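Robot Software, Unit 4: What a simulated grasp is worth
Notes by Hiu-tung Hsueh

Read these before the lab. The handout for Vetix, our planner, is separate.

1. Where the numbers come from

The Trorance paper reports 3595 simulated grasps and a very high success rate. Ask what was counted. In their code a grasp succeeds if the object is above the table 2 seconds after the fingers close. A pen wedged against a knuckle passes. So does one that has sunk halfway into a fingertip, and physics engines allow that more often than their authors like to admit.

2. Perception before planning

Our test scene has a wood-grain table, a chair with looping dark metal rods for a back, and a slender black pointed object lying across the seat, with its blunt end over the edge of the tabletop. The gripper starts open above the chair. 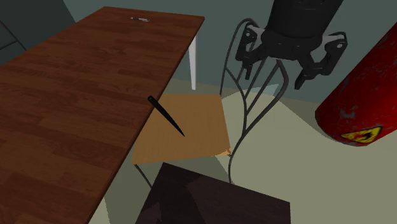 Look at the rods. A planner given the true meshes will thread the fingers past them all day. A planner given a depth image has to find them first, and thin dark metal is just what real depth sensors lose. If your results use the true meshes, say so on page one.

3. Collision margins

Droder pads every obstacle by 30 mm by default. With that setting the rods swell into a solid wall and the planner gives up after 60 seconds. Students then set the padding to zero and report that it works. I don't accept this. Plot success against padding and show me where it falls off.

4. For the lab

Run the Vasseur baseline unchanged. Then add noise to the object's pose and run it again. Hand in both logs, failures included. I'll read the failures first.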